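Workshop notebook, Drisville
May 6, 2025
Snack and sundries table, sorting and putting away

Starting a fresh page for this one, as the last entry on the Promen shelves ran into the margin and even I can't read the end of it now.

The job today was the household table, or the snack table as everybody has ended up calling it. For anyone who wasn't in during April: we are working through the everyday things people leave lying on a table at home, the packets and cartons and bottles and the odd soft toy, and writing down how each sort behaves when you pick it up, stand it up, or try to get it into a box with its neighbours. It sounds like nothing at all until you have spent a morning with it. I had rather a nice time, I must say, though I was hungry from start to finish.

I kept the cherry tablecloth on. There was a suggestion in the Zulu notes that we go back to a bare top, and I do see the argument (a cloth rucks up, and small things hide in the folds), but people have cloths on their tables and I'd like us to go on working with one. It is also a cheerful thing to look at. I smoothed it out twice and then left it alone.

Cartons first. The small milk cartons are the easiest things we have, and I'm always glad to begin with them. The sides are flat and they stay standing if you let go at the right moment. Hold them low if they're full, a bit above the middle if they're not. The 250mL size fits the narrow tray with a finger's width to spare, and I would put them in before anything else, in a row along the back, so that the softer things have something to lean on. The bigger cartons are less obliging. Once a flap has torn they never stand quite true again, and I've put a note on the box lid to keep torn ones at the end of the row.

Packets are another matter. I had meant to treat them all as one kind and gave that up fairly quickly. There are the pillowy ones with air in them, which want to be taken by the end seal and hung; there are the flat ones, which slide about and get underneath things; and there are the small crinkly sweet wrappers, which go wherever they please. What worked best for me was to pinch the lower end and let the top stand up of its own accord. If you take the middle you squash whatever is inside, and with biscuits you can hear it happen. Shiny wrappers slip more than matt ones. I wrote the same thing in April and had forgotten it by this morning, so I'm writing it again, larger.

Bars: lay them flat, longest side to the front of the tray. No trouble with those.

Bottles I left till the end. The tall milk bottle is fine upright as long as it has the back corner to itself. Anything that has gone over on its side is better rolled towards you than lifted straight up, at least on the cloth, where it doesn't run off. Wipes and tissues count as packets for size but they are heavier than they look, so they go at the bottom, please, and not on top of the crisps. (I know who I am talking to here, and it's myself.)

The pink basin stays on the table for now. I had thought of it as something to be put away and then found how useful it was to have a round thing in the way, with packets and cartons having to be worked round it. The plush toy can stay too. It weighs next to nothing, takes up more room than you'd think, and is the one item that can't be put down badly.

Labels: the Flinero trays are numbered up to 16 and I've used the low numbers for cartons and bottles, the high ones for anything soft. Tray 16 is spares. The list is filed under 2828 in the cupboard book, on the green sheet, and if you change a tray please change the sheet at the same time, in pen.

Still to do. Find a better home for the clear plastic bags, which get everywhere. Replace the tissues. Decide whether fruit belongs on this table or wants a bowl of its own; I lean towards the bowl, but I can be talked round. And someone should check the dates on the milk before we put it all out again, me most likely.
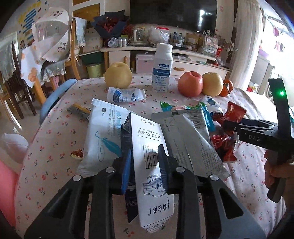
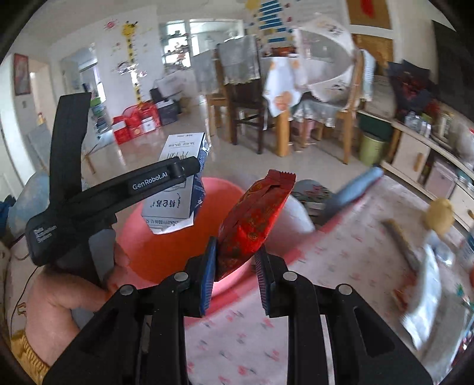
Snack table, cloth on: milk carton in the first picture, red snack packet held by its lower end in the second.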